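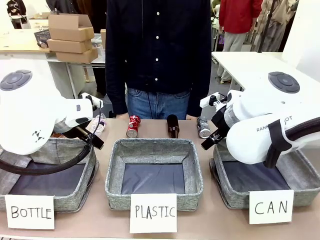 Redação Arboleda

Tempo de leitura: 3 minutos

Verkemville, 3 de julho de 2018 - A Arboleda anuncia a entrada em vigor da segunda fase do Stokska, programa de separação de embalagens na origem destinado a edifícios de escritórios, oficinas e espaços de trabalho partilhados. A fase agora iniciada abrange 148 pontos de triagem instalados em Verkemville e substitui o esquema de contentor único utilizado até maio.

O ponto de triagem de mesa é composto por três cestos de tecido cinzento com forro azul-escuro no fundo, dispostos lado a lado na parte da frente do tampo. Cada cesto corresponde a uma fração e é identificado por uma etiqueta de papel colocada à sua frente, escrita à mão com marcador preto em maiúsculas. A nomenclatura adotada é em língua inglesa: BOTTLE, PLASTIC e CAN, da esquerda para a direita. Os artigos por separar são alinhados na parte de trás da mesa, atrás dos cestos.

A ordem das frações é fixa em todos os locais. A Arboleda optou por esta regra após a fase 1, durante a qual cada local definia a sua própria sequência e os utilizadores que circulavam entre pisos depositavam com frequência latas na fração de garrafas. As etiquetas manuscritas foram mantidas nos pontos de mesa por permitirem substituição imediata, sem encomenda de material impresso. O texto deve ocupar a largura útil do papel e não pode incluir abreviaturas.

Critérios de separação

Fração BOTTLE: garrafas de bebida, transparentes ou de cor, vazias. A tampa pode permanecer colocada.

Fração PLASTIC: embalagens de plástico que não sejam garrafas, incluindo película, copos e tabuleiros.

Fração CAN: latas de bebida e de conserva, com ou sem rótulo. São aceites latas amolgadas - a deformação não altera a classificação do artigo.

Os artigos com líquido residual devem ser esvaziados antes da colocação na mesa. O vidro, as pilhas e os aerossóis ficam excluídos do ponto de mesa e seguem pelos circuitos existentes em cada edifício. O cartão de transporte é igualmente tratado à parte, devendo as caixas ser espalmadas antes da recolha.

Resultados da fase 1

Durante a fase 1 foram registados 1782 kg de embalagens separadas, valor apurado por pesagem à saída de cada edifício. A meta estabelecida para a fase 2 é de cerca de 1000 kg por mês. O apuramento passa a ser feito por fração, o que permitirá distinguir o desempenho das garrafas, dos restantes plásticos e das latas.

A recolha e a pesagem ficam a cargo da Evell, que assegura também a limpeza periódica dos cestos. O forro deve ser inspecionado em cada recolha e o cesto retirado de serviço quando apresente rasgões ou resíduos que não saiam com lavagem. Os cestos retirados são substituídos por unidades do mesmo formato.

Condições de adesão

Podem aderir à fase 2 as entidades com instalações em Verkemville que disponham de uma mesa estável, com espaço para os três cestos à frente e para a linha de artigos atrás. A mesa deve permitir o acesso frontal e posterior. O ponto não deve ser instalado em corredores de evacuação nem junto de fontes de calor.

O pedido de adesão é apresentado à Arboleda por escrito, com indicação da morada, do piso e do número de pontos pretendidos. As entidades já incluídas na fase 1 transitam automaticamente, devendo apenas confirmar a nova ordem das frações.

Este sítio utiliza cookies para melhorar a sua experiência de navegação. Ao continuar, aceita a nossa política de cookies. Aceitar | Gerir preferências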